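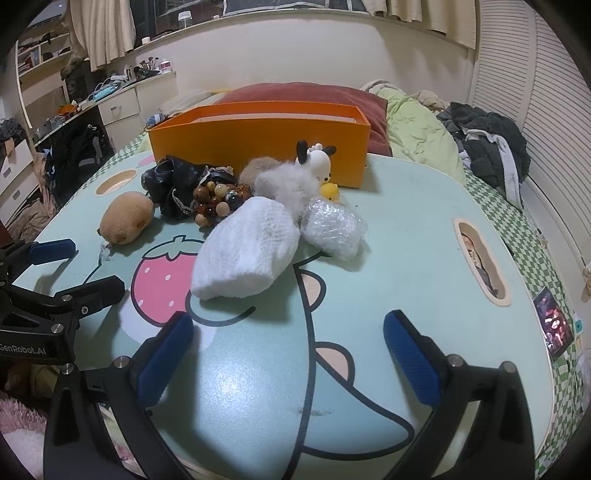 Vurnow Films will release "Skotine," a documentary by Qusai Daher, on DVD in January. The film runs 71 minutes and follows a family of fishermen through one winter in the village of Gondlow. Daher shot most of it indoors, at kitchen tables and bedsides, in homes where a lap tray with a cartoon strawberry on it gets as much screen time as the boats. He recorded the sound himself.

"Skotine" is the name of the family's boat, sold in 2000 after the harbor closed to commercial fishing. Gondlow had 817 residents when filming began.

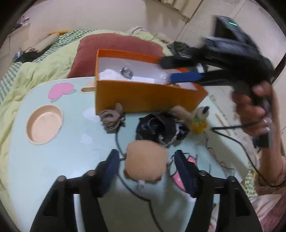 The disc adds a short film, "Cordeiro" — Daher's first — and a commentary track in English. The first pressing is 3670 copies. Orders placed with Vurnow by Dec 23, 2003 ship free.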